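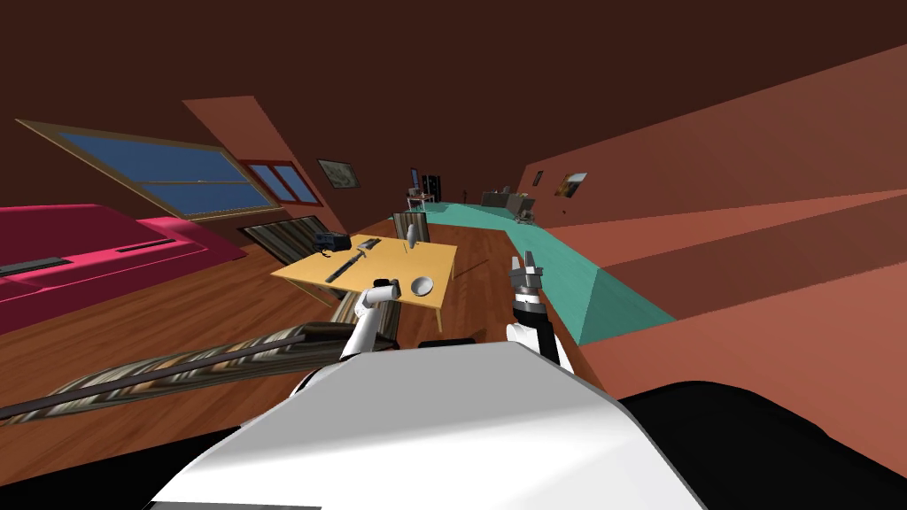 Skutwood sim, table task. Left gripper over the front corner, small white bowl close by.

May 22, 2023

Clearing a table, again. Oltcombe want to know by September whether the Pomalach planner can do kitchen chores, and I'm still inclined to tell them no. The summary sheet says 68 per cent over 1000 runs and everyone upstairs likes that number. I went through 60 of the passes by hand. The script marks a pass when the bowl leaves the table. It doesn't look at where the bowl goes next, and in plenty of those runs I wouldn't have wanted to be the bowl's owner.

Seed 3769 is the one to replay if you want to argue with me. Slow approach, long dither above the rim, then a pinch I could have made with oven gloves on.
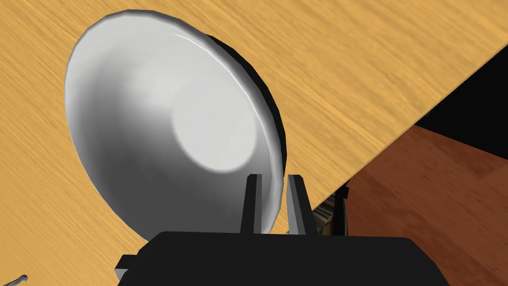

Bowl from the wrist view, one finger each side of the lip.

A rim pinch is fine for an empty bowl. Put soup in it and I'd like to see the wrist torque first. We haven't modelled soup, or grease, or a bowl stuck to the table with dried porridge – so "clears a table" ought to read "lifts clean crockery in a tidy simulator". I've changed the wording in the draft. Change it back if you must, but initial it.

Flat things next. Plates and cards lying flush give two stiff fingers nothing to get under, and sliding them to the edge first is a trick we wrote in ourselves.

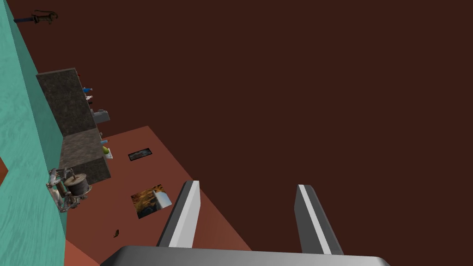
The Waaka bench disagree, and told me so over tea: a scripted slide is still a slide, people learn it from their parents, and if the plate ends up in the rack they don't care who thought of it. They also reckon I'd fail most teenagers on my scoring.

Fair enough on the teenagers. I still want the pass rule rewritten to check the final resting place before any more batches go out. Old scores to stay in the log, marked as old.

To do: rerun 3769 with the bowl half full, if mass can be set per object. Ask about friction on the rim.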